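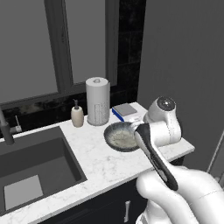 Filed under: Diary, House & Home

Friday, September 21, 2018
by Oddur Hauksdóttir

So the water is off again. Second time since May, and the man from the building office (nice enough, always eating) taped a note to the front door saying "until further notice," and I've been mad at it all day! I filled the soup pot and the two big jars before eight, then used one whole jar washing my hair over the tub like it was 1890. Cold, too. I do love a white marble counter and a chunky white hair dryer standing on it, all ready to go, but a hair dryer doesn't help much when half the shampoo is still in. I went to work with a stiff patch over my left ear and hoped for the best.

Work was fine. Long. We're moving everything over to Findex and I had 663 records left to check when I sat down and I still have most of them, but Bülent brought in those sesame rings from his aunt's street and we ate them standing up by the window and complained about plumbing. His place had no water for nine days last winter. Nine! He showered at the pool and came to like it, he says, and now he swims twice a week. I don't think I'm going to become a swimmer over this.

Walked home the long way because I didn't want to be in the apartment. Stopped at Brandes for bread and a lemon and came out with bread, no lemon, and a fern that cost 20 dollars. I can't even water the thing. It's on top of the fridge for now, next to the radio, looking a little yellow at the bottom but I think it was like that in the store.

Mom called around nine. She wants to know about Thanksgiving already and whether I still have her big blue platter. I do. I told her I'd look for it.

Kitchen tap coughed twice just now and spat out something brown, so maybe tomorrow. Going to bed with the stiff patch.

Recent entries
The fern question, part one
Bus 14 and the lady with the cello
What I cooked in May (mostly eggs)
Muda, or how I lost a Saturday to a closet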